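Best way to set up recycling bins at home without a big plastic tower?

Posted by Cristian Llanos
We fill one 27-gallon tote with everything mixed and I sort it at the curb every time. I'd love something nice enough to leave out. What do you all use?

Segundo Mosquera
Oh, fabric bins! I love mine. Get the square gray ones with the dark lining, line them up on a table and stand a card in front of each: Bottle, Plastic, Can.

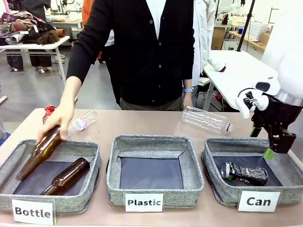

Glass goes in by hand, never tossed, and I put it on the left where I reach first. Rinse everything, too! My first set got sticky in June and I had to start over.

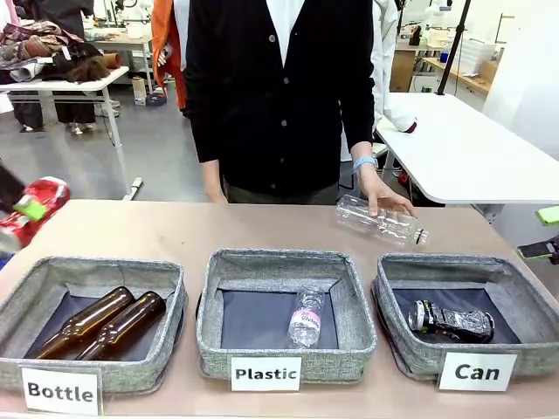 Size matters more than looks, so measure your tallest bottle before you buy. I like a bin where a water bottle can stand up, like the one in the Plastic bin, and where two brown glass bottles can lie side by side at a slant. Big bold letters on the cards help a ton, even my kids get it right!

Ccori
Check what your town takes first. Ours wants caps on, the next one over wants them off.

Avby
paper bags work fine and cost nothing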